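Der Karton

Bijan Jalali hatte in sechzehn Jahren bei Hassanpour vieles verpackt, Lampenschirme, Zuckerdosen, einmal eine Gipsbüste ohne Nase, aber noch nie etwas für Colette Millet. Madame Millet wohnte in Clinmont, bestellte jeden April und schickte alles zurück. Beim letzten Mal lag ein Zettel bei: "Der Inhalt war tadellos. Die Schachtel hat mich enttäuscht."

Er las ihn dreimal und hängte ihn dann über die Kaffeemaschine. Eine Schachtel, fand Bijan, konnte aufgehen oder zubleiben, mehr Charakter war von ihr nicht zu verlangen. Trotzdem suchte er an jenem Morgen vierzig Minuten lang nach einer weißen und strich den braunen Bezug auf dem Tisch glatt, als käme die Dame persönlich vorbei.

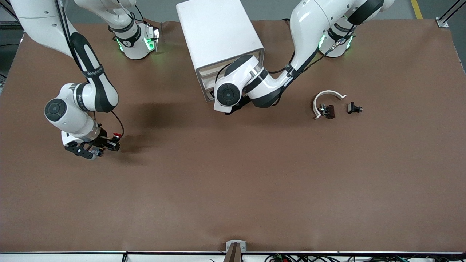

Die weiße Schachtel auf dem braunen Tisch.

Gegen Mittag rief sie an. Ob man schon so weit sei?

"Sie steht", sagte Bijan.

"Gerade?"

Er legte den Kopf schief, dann auf die andere Seite. "Aufrecht", sagte er. Das Wort gefiel ihm - es klang nach Haltung.

Am anderen Ende wurde geatmet. Dann sagte Colette Millet, sie habe es sich überlegt, den Inhalt brauche sie eigentlich nicht. Ob man ihr die Schachtel auch allein schicken könne, gut gepolstert, in einer größeren.

Bijan notierte es und ging ins Lager, die größere suchen.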